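实训工作日志（二月，课题组公用本）

记录：机器人操作实训课程　柔性物体小组
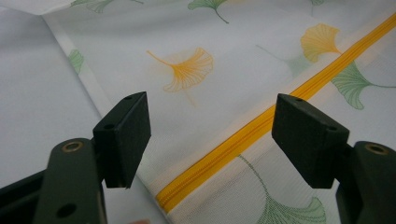
本小组今日继续进行柔性物体抓取课题的示教数据采集，任务为洗衣袋拉链的夹持与开合。课程大纲将本单元列为第二阶段内容，要求各小组使用手持夹爪完成示教，再交由实训室机械臂进行复现。上午九时开始，先由Kirsty Menzies老师宣读本阶段操作规范，并重申记录须当日完成，不得事后补写。对象选定为印有银杏叶图案的白色网袋，置于白色平面上，黄色拉链斜贯袋面，与网布颜色差别明显，便于两侧指端对准。网布半透明，下层的叶片印花会隐约透出，淡橙与淡绿的影子同上层图案混在一处，组内对此有过讨论，意见见后文。两指自下方进入，分列左右，指垫隔着拉链相对，此一姿态定为“预备位”，今后各次示教均以此为起始参照。

一、课题背景

本课题由系里与Moverska联合设立，面向二、三年级学生，课程代号沿用去年的Idis。去年各组以硬质物体为主，积木、杯盖、文具盒均已做过，成绩较为整齐。今年改为布料、网袋、绳带一类，难度有所提高。指导教师在开课说明中写明，评分不以成功次数为唯一依据，示教动作是否连贯、记录是否完整、失败原因是否写得清楚，均计入成绩。

本组成员四人，Skye Baxter任组长，负责任务编排与标注审核；我负责现场记录及文件归档；其余两位同学轮流操作夹爪。按照课程规定，操作者每四十分钟轮换一次，轮换时须在登记表上签字。

二、上午工作情况

九时二十分完成设备检查。检查项目包括指垫固定螺丝、两指开合行程、存储空间及电量。其中右侧指垫昨日曾有轻微松动，已由操作同学重新紧固，开合数次后未再出现异响。行程标定按手册执行，一次通过。

九时四十分开始示教。任务分解为三段：自预备位下降接近，夹持拉链局部，沿拉链方向平移。前几次动作偏急，接近段与夹持段之间缺少停顿，后期切分时难以确定边界。Skye Baxter提出，接近到位后应停留一拍再闭合，操作同学照此调整，随后的录制明显便于标注。

夹持段的主要问题在于网布随指端移动。拉链两侧有白色布条包边，包边与网布相接处较软，指垫稍向外偏，夹住的便是网面，平移时整只袋子被一并带走。组内试过两种办法。一种是由另一名同学以手按住袋角，动作稳定，但手会进入画面，标注时须另加说明。另一种是操作者先将袋面抚平，再退回预备位重新进入，耗时较长，画面较为干净。经商议，正式数据一律采用第二种，第一种仅作练习，所得文件另存，不计入提交数量。

十一时三十分上午工作结束，共录得有效示教11组。

三、午间讨论

午间在走廊讨论印花问题。一位同学认为，上下两层网布的叶片相互重叠，深浅不一，可能影响模型对袋面位置的判断，建议换用无图案的网袋。Skye Baxter不赞成，认为日常用品本就图案各异，如只在素色物体上练习，复现阶段换一只袋子便要重新来过。我的意见介于两者之间：保留现有网袋，另备一只素色网袋作为对照，两者分别建档，待复现结果出来后再行比较。

Menzies老师听取后表示，对照做法可行，但须控制数量，不得因此拖延主任务进度。对照组采集排入下一次实训。素色网袋由我负责借领，借领单已填写，待器材室盖章。

另有同学问及拉链颜色是否也应作对照。老师答复，本阶段不再增加变量，可写入结题报告的“后续工作”一节。

四、下午工作情况

下午一时三十分复工，重点为平移段。此前平移速度由操作者自行掌握，各人快慢差异较大。本组参照课程手册，改为由一人在旁低声报拍，操作者随拍移动。起初配合不佳，报拍者与操作者相互等待，动作反而断续。约定报拍者只管报拍，不看夹爪，情况有所改善。

拉链与工作面边线不平行，操作者习惯沿自己身体正前方拉动，指端因而逐渐偏离链齿，行至后半段即脱开。处理办法为操作者改变站位，使身体朝向与拉链方向大致一致。此点虽小，上午竟无人提出，应记入组内备忘，供其他小组参考。

二时五十分，存储卡提示空间不足，暂停录制，转存文件。转存后核对，截至此时课题文件夹内共有片段1256条，包括练习与废弃片段在内。废弃片段依规定不得删除，须移入指定目录并注明原因。今日废弃原因以“夹持网面”最多，“中途脱开”次之，另有一条系操作者听错口令提前闭合，已如实填写。

三时十分继续。操作同学提出指垫较厚，遮挡拉链下端，难以判断是否夹正。经查，手册所附指垫共两种规格，现用者为较厚的一种。更换指垫须重新标定，且与上午数据不一致，故今日未予更换，已向Menzies老师提交书面申请，请示是否允许在对照组中使用薄型指垫。

四时二十分停止录制。收尾工作依次为关闭设备、清点附件、擦拭台面、将网袋放回物品柜。登记表签字齐全。

五、数据整理与标注

标注由Skye Baxter与我共同完成，时间为下午四时三十分至六时。标注软件使用课程统一提供的Trendow，版本未变。每条示教须标出接近、夹持、平移、松开四个时间点，并填写结果一栏。二人先各自标注同一批文件，再行比对，差异较大者重看原片后商定。

差异主要集中于“夹持”起点。我以两指开始闭合为准，Skye Baxter以指垫接触拉链为准，前后相差数帧。课程手册对此表述不够明确，仅写“夹持动作开始时”。为统一口径，本组暂以指垫接触拉链为准，并于标注说明首页写明，已抄送其他小组。若课程后续另有规定，本组将按规定返工。

文件命名依照“组别、任务、操作者、序号”的顺序，不使用中文，不留空格。有两条文件误将操作者代码写反，已更正，并保留更正记录。

六、存在问题

其一，轮换时间执行不严。下午第二轮操作超时，原因是操作者希望将一组动作录完。虽属积极，仍不符合规定，今后由记录人提前五分钟提示。

其二，记录与录制不同步。上午有一段时间我忙于协助转移袋面，未及时填写序号，事后依文件时间补齐。此系我个人疏忽，与本组其他成员无关，特此说明。

其三，备用电池仅余一块可用，另一块充电后电量显示异常，已贴标签停用，待器材室检测。

七、经费与物资

本组本学期耗材额度为480元，至今支出限于指垫贴片与标签纸，票据由我保管。对照用网袋属借领，不占额度。Lefèvre奖学金项目要求附交阶段性材料一份，本组拟以今日标注说明及部分片段截图提交，文稿由Skye Baxter起草，我负责校对。

八、下次安排

1. 领取素色网袋，建立对照目录。
2. 就薄型指垫申请听取老师答复。
3. 完成剩余片段的标注比对。
4. 首次将示教数据导入机械臂，进行低速复现。复现时夹爪活动范围内不得有人，急停按钮由组长专人看管。
5. 整理站位与报拍的做法，在班级交流会上作五分钟汇报。

个人附记：本单元开始以前，我以为拉链一类任务于人而言过于简单，不足以写成课题。连日操作下来，方知手上的许多分寸平时并不自知，一旦须借两指完成，何处用力、何时停顿，都要逐一说出并写下。同组同学今日较为疲倦，但无人提早离开。实训室六时二十分锁门，钥匙已交还值班处，本日志电子版同时上传至课程共享目录。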